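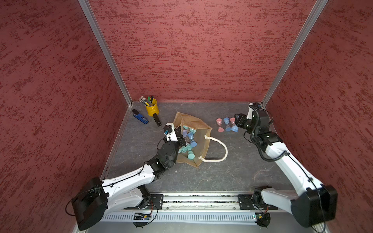

Qu'est-ce que le tissage ?

Le tissage est une technique qui consiste à croiser deux groupes de fils pour former une étoffe. Les fils du premier groupe sont tendus dans le sens de la longueur, ceux du second passent en travers, tantôt dessus, tantôt dessous.

Les fils tendus s'appellent la chaîne. Le fil qui voyage d'un bord à l'autre s'appelle la trame. Ces deux mots sont très anciens et les tisserands les emploient tous les jours. Pour ne pas les confondre, retenez que la chaîne reste attachée au métier pendant tout l'ouvrage, alors que la trame se déplace.

Le métier à tisser

Un métier à tisser sert à garder les fils de chaîne bien tendus. Le plus simple est un cadre muni de petits clous ou d'encoches sur deux côtés opposés. On peut aussi en fabriquer un avec un morceau de carton épais. L'atelier pour enfants de la Maison du fil de Correa prête des cadres de 30 centimètres de large, qui conviennent à partir de sept ans.

Les grands métiers possèdent des pédales. Quand le tisserand appuie sur l'une d'elles, une partie des fils de chaîne se soulève et l'autre reste en bas. Il se forme alors un passage que l'on nomme la foule. La navette, petit outil allongé qui porte le fil de trame, traverse ce passage d'un seul mouvement. Sur un cadre simple, il n'y a pas de pédales et l'on soulève les fils avec les doigts ou avec une baguette plate.

Le plus grand métier de la Maison du fil vient de l'ancienne manufacture Boditz. Il peut recevoir 1 000 fils de chaîne. Il faut environ 11 jours pour les mettre en place, car chaque fil doit être enfilé à la main dans un petit anneau appelé maillon.

D'où viennent les fils ?

La laine provient de la toison du mouton. Le lin est tiré de la tige d'une plante à fleurs bleues, et le coton pousse en touffes blanches autour des graines du cotonnier. La soie est produite par une chenille, le ver à soie, qui s'en sert pour fabriquer son cocon.

Toutes ces fibres, sauf la soie, sont courtes. Il faut les étirer et les tordre ensemble pour obtenir un fil solide : c'est le filage. Faites l'essai avec un peu de coton à démaquiller. Tirez doucement sur une mèche et elle se défait. Roulez-la ensuite entre vos doigts, toujours dans le même sens, puis tirez de nouveau. Elle résiste bien mieux.

Les trois grandes armures

La façon dont les fils se croisent porte le nom d'armure. La plus simple est la toile : la trame passe sur un fil, sous le suivant, et ainsi de suite. À la rangée d'après, on fait l'inverse. Beaucoup de draps et de mouchoirs sont en toile.

Dans le sergé, le croisement se décale d'un fil à chaque rangée, ce qui dessine des lignes en biais. Regardez de près un pantalon en jean et vous les verrez sans peine. Le satin, enfin, laisse de longs fils à la surface du tissu. La lumière s'y reflète et l'étoffe paraît brillante, mais elle s'accroche plus facilement.

Tisser un marque-page

Il vous faut un rectangle de carton, des ciseaux, de la laine de deux couleurs et une grosse aiguille à bout rond. Demandez à un adulte de vous aider à découper les encoches.

Découpez neuf encoches en haut du carton et neuf en bas, bien en face les unes des autres. Fixez le début du fil de chaîne au dos avec du ruban adhésif. Faites monter et descendre le fil d'une encoche à l'autre, sans trop tirer, puis fixez l'autre bout au dos.

Enfilez la seconde laine dans l'aiguille. Passez sur le premier fil, sous le deuxième, et continuez jusqu'au bord. Au retour, passez dessous là où vous étiez passé dessus. Tassez chaque rangée avec une fourchette.

Si votre ouvrage rétrécit au milieu, c'est que la trame est trop serrée. Rekha Nishad, tisserande à l'atelier, conseille de former une petite colline avec le fil avant de le tasser.

Petit vocabulaire

Lisière : bord du tissu, sur le côté, là où la trame fait demi-tour.
Ourdir : préparer les fils de chaîne à la bonne longueur.
Peigne : outil à dents qui sert à tasser la trame.

La collection d'échantillons de la Maison du fil comprend 143 étoffes. Elle est présentée aux classes en juin, dans la salle Bedska, à partir de 10 heures.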